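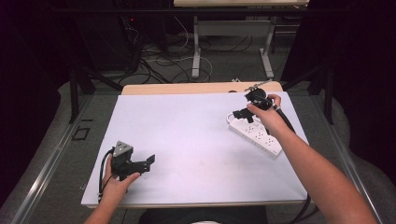

Re: [costume-hire] Pirate order and the Nevby sizing - help please
Posted 3 December 2023 by Farzana Talukder
Filed under: Fancy Dress > Suppliers and Sizing | 3 replies
Print this message | E-mail to a friend

Dilani, all,

Quick one before I go and open up, sorry if it's a bit all over the place.

Dilani Majumder wrote:

> Hi everyone, hoping someone has dealt with Nevby before. We've got a
> school doing a pirate musical and they want the whole chorus in
> matching outfits, which we don't have, so I'm buying in. Nevby do a
> set with striped top, ragged trousers, waistcoat and sash. The price
> is good but their size chart makes no sense to me. A "medium" in
> the teen range has a bigger chest than the adult small, and the
> trousers only come in one leg length. Also they say the minimum
> order is 200 pieces but don't say whether a piece is a whole costume
> or each bit of it. Has anyone ordered from them? Are they any good
> after a few washes? And would I be better going to Jirkitz and
> paying more? Need to decide by the end of the week really.
>
> Dilani

Right. Yes, have used Nevby, twice. First time was the medieval peasants, second was a load of sailor collars and hats in August for a regatta do.

A piece is each bit. So top, trousers, waistcoat, sash = four pieces. 200 pieces is 50 full sets. That caught me out the first time, I thought I'd have to find room for 200 peasants. Ring them and get it confirmed on the order though, they changed their terms once already and may have done it again.

Sizing - ignore the chart. Teen medium is cut from the adult pattern with the arms and legs taken up, so it comes out wide and short. If your chorus is year 7 and 8 it'll swamp them across the shoulders. What I did was order adult small for nearly everybody and teen small for the tiny ones, and skip teen medium completly. Trousers don't matter so much for pirates, they're meant to be ragged, just take the scissors to them at the knee. The waistcoats have no give at all. Go up one.

Washing. Tops fine, thirty degrees, hang them up wet. The red in the stripe did run on one of mine but that went in at forty by mistake (my fault, not theirs). Sashes fray from the first wash unless you run a zigzag along the ends. I did mine in an evening with the radio on. Waistcoats - buttons are stuck on, not sewn. Assume you will lose half of them. I keep a tin of spare brass-look ones for exactly this.

Would I use them again, yes for a chorus, no for a lead. Your pirate captain wants a proper coat. I've got two, one burgundy with gold braid and turn-back cuffs, one black and a bit moth-eaten on the left lapel, and you can borrow either if your show isn't the same week as ours. Send me dates. The burgundy is a 42 chest and heavy, so not for a small lad under stage lights.

Jirkitz - nicer cloth, properly lined, and you'll feel it in the bill. They also took 3 weeks longer than they said for Anjana Barua's flapper dresses, and she ended up pinning people into curtains for the dress rehearsal. She's on here, she can tell you the rest. They were very polite about it, to be fair, and she did get the carriage refunded.

Other thought, Balthasar Berchtold had a whole rail of pirate stuff left from when his am-dram lot folded. Might still have it. Mixed sizes and a lot of it smelt of cupboard but a good airing would sort that. Balthasar if you're reading, shout.

Hats - don't buy the Nevby tricorn. It's felt glued on card and goes floppy if it gets so much as breathed on. Prullix do a moulded one that stacks. Bandanas for everyone else, cut them yourself out of cotton sheeting, pinking shears, done.

Eye patches, get the elastic kind with the soft back. The hard ones leave a mark and then you get a phone call from a mum.

Two more things while I'm typing:

1. Does anybody still have the Lukáč pattern for the frock coat, the one with the pleated back? Mine has lost the sleeve pieces. Will pay postage and send it straight back.

2. Tanvir Herath was asking about hire agreements, whether we charge for lost accessories seperately. I do. Hat, belt and sword are each listed on the sheet and signed for. Full costume deposit held until all of it is back on the hanger. People moan but they do bring the belts back now. Can scan my form if wanted.

Dilani, if you do go with Nevby put "no substitutions" on the order in big letters. They sent me green collars once instead of navy.

Got to go, someone's at the door about a Father Christmas.

Farzana

3 replies | 0 shares
Reply to list | Print this message | E-mail to a friend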